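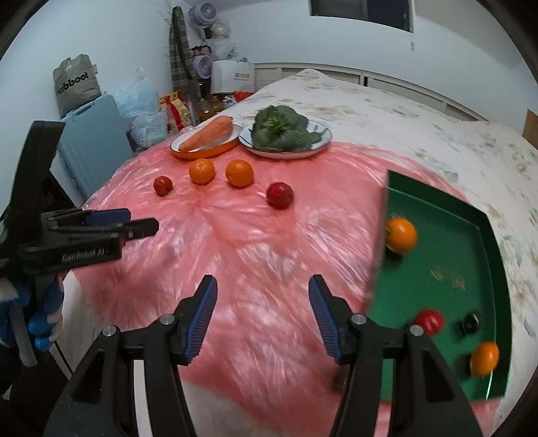 Drutanport Tidal Mini-Grid

The Drutanport mini-grid is a small tidal power network serving the fishing town of Drutanport and the nearby village of Jorkgate. It supplies 557 homes and is a remarkable case of a small community running almost entirely on the sea.

Design

Power comes from 8 turbines fixed to the floor of the Balaskas Channel, where the water squeezes between two headlands and races through on every tide. Each turbine turns in both directions, so it generates on the ebb as well as the flood. Slack water is covered by a battery bank on the old quay — a wonderfully simple answer to the oldest problem in tidal power.

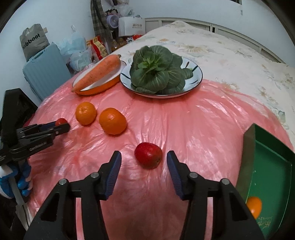 Ownership and prices

The network belongs to Cladura, a local cooperative with 931 members. Households pay for power in advance through a meter by the front door, and the night rate is 20 percent lower than the day rate. The ice plant in Jorkgate does most of its freezing after dark to take advantage of it.

Maintenance

Divers clean the blades every April, when the water is at its clearest. Turbines are lifted one at a time — the rest keep running.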